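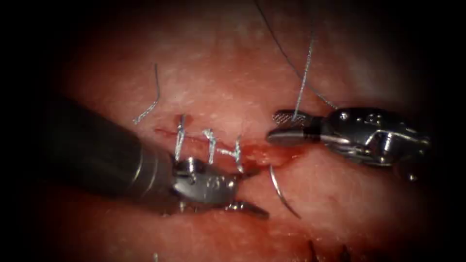
From: Naledi Kekana
To: suturing-dev list
Date: Oct 27, 2018
Subject: Re: [suturing-dev] Planner chooses wrong regrasp after third stitch

Hello Sibusiso, hello all,

Thank you for the detailed report. I answer between your lines.

Sibusiso Kekana wrote:
> After the update of the Viditz planner, the first two stitches on the
> pad run as before. When the third one is tied, the planner asks the right
> arm to let go of the thread and take the needle at once. The old
> version kept the thread until the left arm had confirmed its
> own grasp. Is this change intended?

No, it is not intended. In the old version the rule "one arm always holds something" was written directly into the state machine. When Marthinus moved the task states to the new configuration file, the rule became a cost, and the default weight is too small. With a short path to the needle, the cost of breaking the rule is lower than the cost of waiting. So the planner did what we told it to do.

The state after the third knot is the difficult one. The right jaws have the thread at the tip, the left jaws are open just under the incision, and the needle is on or just above the tissue below the right jaws with its point down. For the planner this looks like a very cheap regrasp. It does not know that the needle can turn when the thread loses tension.

Please set hold_weight to 64 in your local file and try again. I have put the rule back as a hard constraint in my branch, but I want Ayanda to review it before I merge, as she knows the timeout code much better than I do.

> Second problem: the thread tracker jumps. Between two updates the
> estimated centerline goes from the working thread to a piece which lies
> on the tissue and has no connection to anything. The planner then
> believes there is slack, and pulls.

I can reproduce this one. The cut tail above the stitches is curved and has the same silvery look as the lighter strand in the right gripper. The tracker starts from the brightest thin segment, and under this light the loose piece can win. The other strand, the dark one that comes down from the top, is hardly ever chosen, and this is a separate weakness.

My proposal is to start the tracking always from the gripper. We know from the kinematics where the right jaw tip is, within the calibration error, so a candidate which does not pass near this point should be rejected. I tested this on 4,000 recorded updates from Drustton. The jumps to loose pieces are gone, except for 3 short sequences in which the jaw tip itself was hidden by the left shaft. For these cases I would prefer that the tracker reports "unknown" and the planner stops — a wrong centerline is worse for us than none.

The short tails on the knots are still a risk. I add a mask for completed stitches, which is updated when the state "tied" is reached. The mask is simple and a little too wide at the moment.

> Also, should we reduce the image area? The corners are nearly black and
> we spend time on them.

Yes, please do. Shireen measured that segmentation needs 8 milliseconds less per update when the dark border is left out. But please do not crop the image itself, because the camera model expects the full size. Use the valid-region setting in the perception node.

One question back to you: which jaw opening do you use for the left arm while it waits? In your log it stays open very near to the surface, and the collision checker from Nkosi gives a warning each time the tissue model is refreshed. If you can raise the waiting pose a little, the warnings should disappear, and the left wrist would also cover less of the incision for the camera.

Could you send the planner log with debug level on for the third stitch only? The full log is too large for this list, so please use the Zurnham share.

Best regards,
Naledi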